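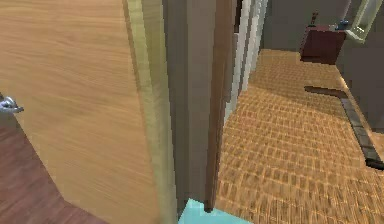

Figure 1. Open door with lever handle.

HLTH 2503 – Joint and Bone Health
Week 2 handout: Osteoporosis

Bone is living tissue. Old bone is broken down and new bone is laid down all through life. Until early adulthood more is built than lost. Later the balance tips the other way, and in women the loss speeds up for several years after menopause.

Osteoporosis means the bones have become thin and weak enough to break easily. Most people have no symptoms until a fracture. The usual sites are the wrist, hip and spine. Spinal fractures are often missed and may show up only as back pain, a stoop or a loss of height.

Risk factors to know
Older age
Parent with a hip fracture
Long-term use of steroid tablets
Smoking and heavy drinking
Low body weight
Early menopause

Testing
Bone density is measured with a DXA scan, normally at the hip and lower spine. The result is given as a T-score, which compares the patient with a healthy young adult. A T-score of –2.5 or lower is in the osteoporosis range.

Calcium
A cup of milk has roughly 300 mg. Yogurt, canned salmon with the bones and calcium-set tofu are other good sources. Vitamin D is needed to absorb it – ask about sun exposure and diet when taking a history.

Before the next class
Read the Naidu unit on fall prevention, sections 1 and 2. Bring your completed Dridmont worksheet. The June version has an error in the T-score table, so use the one dated August 13, 2021.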